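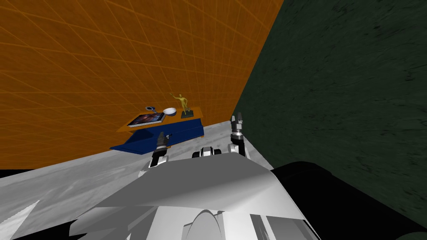
About Tivari Travel Payments

Tivari is a small company in Seltstead. We help hotels, guest houses and tour operators to receive money from guests who live in other countries. We do not sell holidays and we are not a bank. Our work begins when a guest has chosen a room and wants to pay for it, and it ends when the money has reached the owner in his or her own currency.

How we started

The company was started by Florin Mocanu, who came to Seltstead to work at the reception of a seaside hotel. In his second summer there a group of walkers could not pay their bill on the morning of departure. Their cards were refused one after another, the bank at home was closed for a holiday, and the bus to the airport was already at the door. The hotel let them go with a signed paper. The money arrived nine weeks later, and a good part of it was lost in fees on the way.

Florin began to write down every payment which went wrong, in a notebook behind the desk. When he left the hotel he had 334 cases in it. Many of them had the same few causes, and he believed that most could be solved before the guest arrives. The notebook is still in our office and new colleagues are asked to read it in their first week.

The first customers were guest houses in Hurkinum, where Florin knew some of the owners. For almost a year he did the work alone, in the evenings, with a spreadsheet and a telephone.

What we do today

We now work for 330 places to stay and a smaller number of tour operators. The largest has 200 rooms and the smallest has two, above a bakery. Both pay the same percentage and both speak to the same people when they telephone.

For each customer we set up a payment page in the languages of their guests. The guest can pay by card, by bank transfer or with the local method he is used to at home. The price is shown in both currencies before he confirms, and our fee is written on its own line. If a payment is refused, we contact the guest on the same day and offer another way. When a guest has to change plans because of a cancelled flight or a closed border, we can hold the deposit and move it to a later stay, if the owner agrees to this.

Last year we handled 2308 refunds. We mention this number because other companies in our field prefer to speak only about the money which comes in. A refund normally leaves us on the next working day. How fast it appears in the guest's account depends on his bank, and there we can unfortunately only wait together with him.

Guests' money is kept in an account separate from our own. We do not invest it and we do not use it for salaries or rent.

Cryptocurrencies

We are often asked about this. At the moment we do not accept them. Two of our tour operators tried it through another provider, and the change in value between booking and arrival gave them more work than they had expected. We look at the question again every July – perhaps the answer will be different one day.

Sandhu

Since last spring we also own Sandhu, a booking calendar for small guest houses. It was made by a family firm which wanted to retire and was looking for someone to continue it. Sandhu keeps its name and its prices, and customers who use only the calendar are not obliged to take our payment service. The old telephone number works too.

Who we are

We are eleven people, and between us we speak nine languages. Most of us have worked in a hotel, a travel agency or an airline office before. Florin still takes his turn at the customer telephone, usually on Monday, which is the busiest day after the weekend departures.

Contact

The office in Seltstead is open to visitors, but please write to us first so that the right person is there. The telephone is answered from 7.30 in the morning until 8 in the evening, and until 10 in the evening in the summer season. For questions about a payment, please have your booking number ready. Never send us your full card number by e-mail.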